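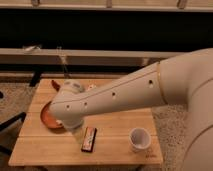 Food Preparation, Unit 3: Clearing and Laying Out a Small Work Table
Handout for the Wednesday group, Livholm kitchen course

Please read this before the practical. The session takes some 50 minutes and the table is not large, so plan what goes on it.

1. Before you start
Wipe the planks along their length, following the seams between the boards. Crumbs collect there. Let the wood dry before you set anything down.

2. Sort by kind
Put what you find into these groups:
- dishes in use (plates, shallow bowls)
- food that is open or unwrapped
- food still in its wrapper
- bottles and other closed containers
- loose items, such as a single dried chilli

Unwrapped food goes in a dish, never straight on the wood. A round shallow dish is enough for one slice of bread. Wrapped bars can stay on the table until the end, but they belong in the dry goods drawer.
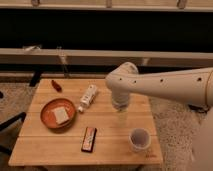
Bottles are stood upright with the cap closed. Read the label before you decide where a bottle goes. If you can't read it, ask, and don't open it to smell it. Cleaning products are kept in the Skirnine cupboard, away from all food.

3. Chillies
Pick them up by the stem end and wash your hands afterwards. Do not put them in the same dish as bread.

4. Order of clearing
Small loose items first, then wrapped food, then bottles. The dish is moved last, with both hands if there is food in it.

For next time
Read pages 23 to 26 of the Rønning booklet (storage of dry goods). Bring a clean cloth and a lidded box.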